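**Robotics club goes virtual for spring contest**

1 Feb 2020 — The Brasier High robotics club has three weeks of sim time left before it has to hand in code for the Endia Pick & Place Challenge, and the mood in room 12 is, well, busy. Pizza boxes. Two laptops on one charger.

The challenge is all software this round. Teams get the same simulated arm and a floor full of groceries, and their program has to find the right item, grab it and put it in a bin. 100 tries per team, scored by computer. Top teams go to the live final in March. 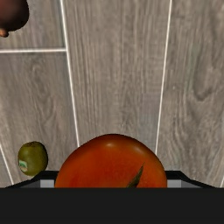
Captain Hoi-yan Wan wrote most of the grasping code over winter break and has been rewriting it ever since. Her first version closed the fingers at one set width, fine for small stuff, hopeless on anything big. The new one lines up first, so a fat red tomato ends up centered between the two gray pads before the grip starts. Next job is picking out the right item when there's other produce nearby, like the small green fruit off to the left. "It used to go for whatever was closest," Wan said. "Wich is not the assignment."

Yen-ting Cheng handles the vision side, Ching-wen Lau is on testing and has logged nearly 500 runs. Coach Lai-ching Chung mostly tells people to save thier work.

Club still needs money for the March trip — bake sale is Friday at lunch, main hall. New members welcome, no coding needed. See Chung in room 12 after last bell.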